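Features > Radio Control > Off-Road

We use cookies to improve your visit. Accept all | Manage settings

The Trouble With Ready-to-Run

Grallis wants 505 dollars for its new Mabula buggy and promises you'll be driving within minutes of opening the box. I've heard that one before. My test car arrived in August with a stripped servo horn and diffs that felt like gravel.

Neema Ndung'u, who has raced electric buggies at our club for 14 seasons, took it apart on my bench and found dry bearings at both rear corners. "It's a kit somebody else built in a hurry," she said. 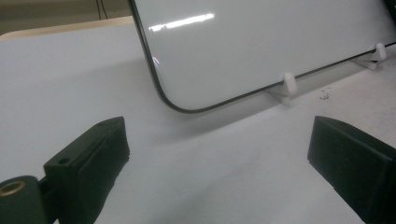

Then there's the speed claim. Grallis says over 60 mph on a three-cell pack, with no word about gearing or surface. Babak Golestani put his GPS unit in ours and never got near it, even on the smaller spur gear that comes in the bag – and the motor was too hot to touch by the end.

The rival Kirilix costs 657 dollars as a bare kit, before radio, motor or battery. That's a lot of money, and the manual is poor. Kerubo Chege still needed two evenings to build hers, but she knows every screw in it and hasn't broken a driveshaft yet.

Would I buy the Mabula? Maybe used, from someone who has already replaced the servo.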